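Onen Meeting Room Tables: Surface Record

Photos and notes by Boyang Gu
Last updated February 1, 2026

The gallery covers the pale wood tabletops at Onen, from delivery through regular use. It is kept for the people who clean, repair and reorder the tables, and it may help anyone choosing a light-colored top for a shared room. The tops came from Flisport in October, in two deliveries. The order was for 52 tops. Three were returned for chipped corners and never replaced, which leaves 49 in service.

Each top has a number stamped on the underside, next to the rear left leg. Use that number in any repair request. The room name is not enough, as tables get moved between rooms.

Grain and color

Color varies from one top to the next. Most are blond with paler bands, and a few lean toward pink or beige. The variation is natural and is not grounds for a return. Where two tables stand end to end, try to match the tone first and the grain direction second. A mismatch in tone shows from the doorway. A mismatch in grain mostly shows from a seat.

The finish is a clear satin. It gives some glare under overhead light, so check for scratches from a low angle and from at least two sides of the table. Fine scratches that run with the grain are easy to miss when viewed straight down.

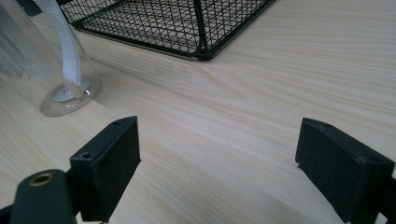

Drinks are the main source of marks on the tops. Cold cups leave a ring when water collects under the base, and the ring sets if it is left overnight. Wipe with a damp cloth, then a dry one, working along the grain. Do not use the Eltby spray on these tops. It was bought for the kitchen counters and leaves a cloudy film on satin.

A ring that has already set can usually be lifted with warm water and a drop of dish soap. Leave the cloth on the mark for five minutes before wiping. If the ring is still there after two tries, stop and report it. Scrubbing wears the finish down and leaves a dull patch larger than the original mark.

Repairs

Spot repairs are handled by Hajnalka Bozsik. Small scratches are filled and recoated in place, and the table stays out of use for two days. Deeper damage means taking the top off the frame and sending it to Endale for sanding. The last batch sent out cost 1,644 dollars, transport included. The quote for the same work with a full recoat was 1,937 dollars and was turned down.

Sanded tops come back slightly lighter than the rest. Ayantu Seyoum keeps the list of which ones have been done. Check with her before pairing tables in the large room.

Open items

Felt pads under the legs need replacing on the window side.
The spare top in storage has no number yet. It is not included in the count given at the start.
Grain direction is still to be recorded for the second delivery.

Corrections to the notes go to Boyang Gu. Please include the top number.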